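Clokdale Community Board > Money & Bills > Ruggiero Mutual savings account change

kuvik_walker
Posted 7:40 am

Has everyone else had the letter from Ruggiero Mutual? The Easy Saver is being "simplified" from June. As far as I can make out, simplified means you get the bonus rate only if you make no more than 2 withdrawals a month. Make a third and you drop to the basic rate, which wouldn't keep a hamster.

I've been with them 24 years. I rang to ask and was told the change was made in response to member feedback. I'd like to meet the member.

R_Fashola
Posted 8:15 am

Got mine too. It's on the back of the second page, under the bit about the new logo.

To be fair to them, it's a savings account. If you're taking money out three times a month it's a current account with ideas above its station.

kuvik_walker
Posted 8:22 am

I'm taking money out three times a month because I have a boiler, a dog and a daughter at university, Rakiya. None of them give notice.

Chandra T
Posted 9:05 am

Do transfers between your own accounts count as withdrawals? The letter says "any debit", and by my reading that includes moving money from Easy Saver to your own bills account. If so I've used up my allowance by the 8th of every month without spending a penny.

Phyllis Lambert
Posted 10:30 am

Chandra, yes they do. I asked at the counter. The young man had to go and check and was away long enough for me to read all the leaflets, including the one for tractor loans.

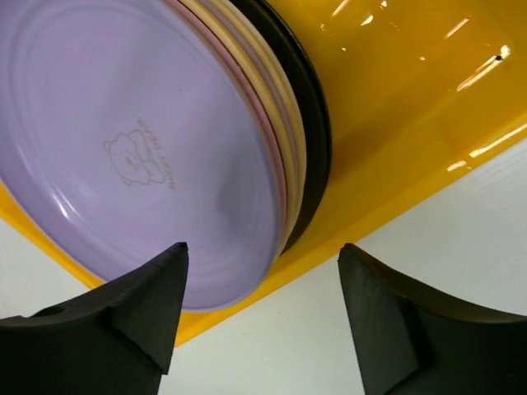
I've kept a separate pot for small things since my husband was alive, and that's how I intend to get round it. One withdrawal at the start of the month into the ordinary account, everything comes out of there, and the saver is left alone. The small things pot is down for plates at the moment, the front one lilac with SWEET BEAR on it and a little bear to match, so nobody can accuse me of hoarding. I lose a bit of interest on what's sitting in the ordinary account but I've worked it out and it wouldn't buy a stamp.

ebbe_s
Posted 11:12 am

Phyllis's way works and I do the same. My objection is different. They changed the terms of an account people already hold and gave us a letter. At the last annual meeting I asked whether any account changes were planned and was told "nothing of note". I wrote it down.

R_Fashola
Posted 11:20 am

Of course you did, Ebbe.

They're allowed to change it as long as they tell you first, and they've told you first. Variable account, variable terms. It's in the booklet we all signed for and used to level a table.

ebbe_s
Posted 11:31 am

Allowed to and ought to are two different things. It's supposed to be a mutual. We own it.

Chandra T
Posted 11:48 am

I own it and I still can't park there.

Brenda O
Posted 1:05 pm

I've moved mine. Opened an account with Drostoline last month, lower headline rate but no withdrawal rule, and the app lets you in on the first try. Ruggiero charged me nothing to close but did send a survey asking how likely I was to recommend closing an account to a friend.

kuvik_walker
Posted 1:17 pm

How long did the transfer take? I've only got 575 in the account until the rent deposit comes back, so it hardly seems worth the forms.

Brenda O
Posted 1:26 pm

Next morning. I'd wait for your deposit and do it in one go.

Phyllis Lambert
Posted 2:10 pm

I shan't be moving. I like a counter. Does anyone know if the branch is still shut over lunch?

Chandra T
Posted 2:14 pm

Still shut over lunch. Member feedback.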